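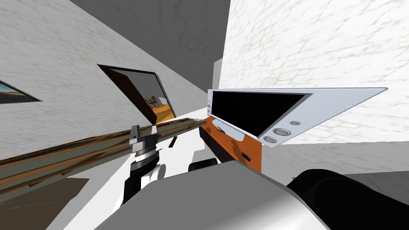
Fig. 7.1 – Un salon de synthèse, avec sa télévision et son meuble en bois.

Chapitre 7
Le ménage attendra

En 24 ans d'enseignement, Ok-hee Lim n'a jamais vu un étudiant échouer à poser une télécommande. Ses bras simulés, eux, y arrivent 40 fois sur 100, les bons jours. Les brochures de Selliva promettent pourtant la vaisselle, le linge et, tant qu'on y est, les vitres.

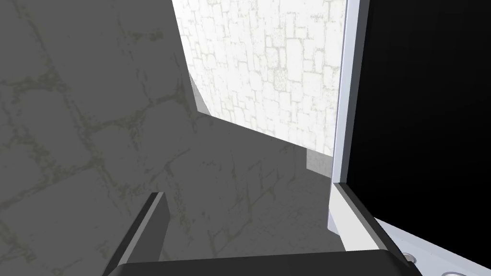
Fig. 7.2 – Les deux doigts de la pince, ouverts en V.

Fermer une pince est facile. Savoir où, quand et avec quelle force l'est moins, surtout près d'un bouton rond que l'on préférerait garder. Nous reprendrons au § 7.3 le calcul de la force de serrage. 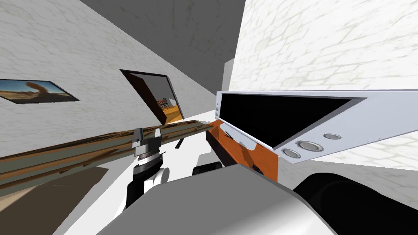
Fig. 7.3 – Longue planche tenue par la pince, l'extrémité contre un panneau orange.

Une planche longue ajoute le bras de levier : un degré d'erreur au poignet devient une rayure au bout – en simulation, elle ne coûte rien. Avant de lire la suite, estimez l'écart pour une planche de deux mètres.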